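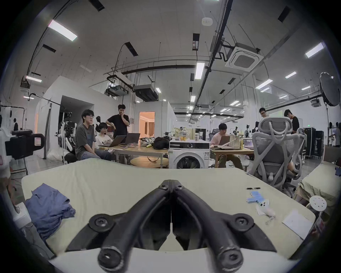 *The two-finger gripper over the padded top, with the blue cloth in a heap on the left.*

**Testik two-finger hand gripper, reviewed for tidying up**
Mar 15, 2024

I've been promised a robot that picks up after me for most of my adult life, so I come to these things in a bad mood. The Testik gripper isn't a robot, to be fair to it. You hold it, you squeeze, the fingers close, and the idea is that whatever a person can manage with it, an arm fitted with the same fingers ought to manage later. Mellden sells it as "chore-ready hardware." I wanted to know which chores.

Kavitha Pillai and I had it for 2 weeks. She has smaller hands than I do and a lot more patience, and most of the good results are hers.

**What it's like to use**

The fingers are curved, black, and jointed with round pivots, and they come together at a narrow point. For something like a keychain that's a decent shape. You can get a tip under the ring and lift. A pen lying flat is fine too if you come at it crosswise. Come at it from the end and you'll chase it across the cushion and probably onto the floor.

Flat things are where my temper went. A sheet of paper on a soft surface gives you nothing to get hold of. You press down, the padding sinks, the paper sinks with it, and the fingers close on air. Kavitha's trick was to drag the sheet until it hung over the side and pinch it there. It works, but it's her trick. A machine would have to come up with it, or have it shown, and then notice when the next surface has a raised edge and the trick is no good.

**Cloth**

This is the test I care about, since laundry is what everybody says they want done. Picking up a crumpled cloth is easy. You can be sloppy and still come up with a corner or a fold of it. Folding it is another matter with one pair of fingers. My best time for something I'd be willing to put in a drawer was 109 seconds. By hand I don't even think about it.

You also can't feel anything. With my own fingers I know right away if I've got one layer or two. With the Testik I had to look, every time, and half the time the fingers were blocking my view of the exact spot I needed to see.

And a single cloth is the easy end of laundry. There's getting it out of the washer, finding the sock stuck to the drum, and deciding if that shirt needs another go. I didn't try any of that with the gripper and I don't see it mentioned in the manual.

**Shop-floor use**

Zabala, a small packing outfit in Vatville, tried the same model in November on packets and cards. Their supervisor told me it was good on anything with a stiff edge and that she wouldn't put it on a line. I'd agree with both halves. If every packet shows up in the same spot facing the same way, there's cheaper equipment for the job already. If they don't, you're back to needing a person with good eyes.

**Complaints**

- The grip gets tiring. After more than 70 pickups in one sitting my wrist was sore.
- No adjustment for left-handers that I could find.
- The manual spends a page on unpacking and a paragraph on cleaning the pivots.

**Verdict**

Well made, closes smoothly, and I'd trust it with small solid objects. As evidence that machines are about to do the housework, I'm not convinced. Every success we had came from one of us looking at the mess and working out a plan first, and that part doesn't come in the box.

2 stars out of 5 for chores. Kavitha says three, but she wasn't the one folding.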